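4 min read
Search this site Search Go

3. How small buyers talk about gold

I spent most of May sitting in the back of a coin and bar shop in Natholm, listening to people decide whether to buy. I'd expected them to ask about the spot price first (I would!), but of the 60 buyers I talked to, only 18 brought it up before I did. Most wanted to know how easily a small bar could be sold again.
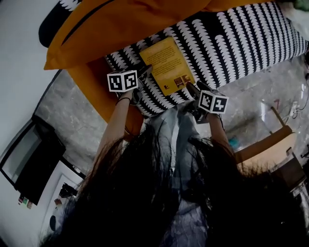

Figure 1. A yellow book, back cover up, on black-and-white patterned fabric.

Premiums are where it gets messy. A 5 gram bar from Brevau carried a much fatter markup per gram than the bigger ones, and people bought it anyway, happily, as wedding and christening gifts. Hardly anyone worked out the difference. Printed advice doesn't help much either – the back of a book like the one in Figure 1 has room for two blocks of small text, and I couldn't fit a decent explanation of dealer spreads into that if I tried. So they ask the dealer, who is also the one selling. I'll come back to that conflict in Section 4, with the Flolano price lists.

Comments

goldbug_ed: Did you count repeat buyers twice?

Prys Kemeys: My aunt still has hers in the christening box, never sold.

marta v: Looking forward to Section 4.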